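Kobori Residence Opens Shared Laundry Room to Families
2020-02-11

The Kobori family residence has opened a shared laundry room on its ground floor, giving parents staying in the building a place to wash children's clothing and bedding at no charge. The room is fitted with six front-loading washing machines and is available to all registered households.

Until now, families had used a commercial laundry several blocks away. A survey carried out by the residence last August found that the trip was the most frequent complaint among parents with children under five, many of whom wash pajamas and play clothes daily.

"Families asked us for something simple and close to their rooms," said Adalberto Assunção, director of resident services. "A parent can now put in a load before breakfast and collect it before school."

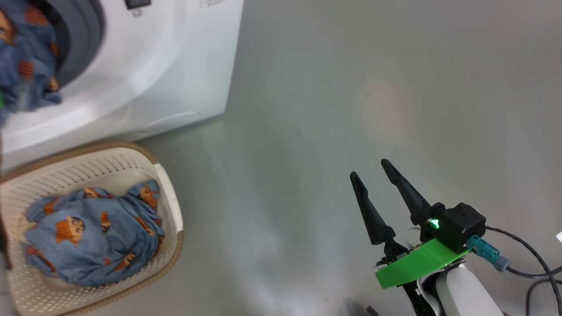 Each household receives a plastic laundry basket on arrival - to be kept for the length of the stay and returned at departure. Residents are asked to check the drum and the rubber door gasket for small items before leaving, and to remove finished loads promptly so that the next family may begin.

The work was carried out by Rundico, which also renewed the floor and the drainage. Funding of $1,404 for baskets and supplies came from residents' own collections, and the remaining costs were met from the building's maintenance budget. The residence received 378 families last year and expects a similar number in the current one.

The laundry room is open from early morning until late evening. Time slots may be reserved at the front desk - one per household per day, with additional slots granted for newborns and in cases of illness. Detergent is not provided. Questions regarding access cards should be directed to the resident services office.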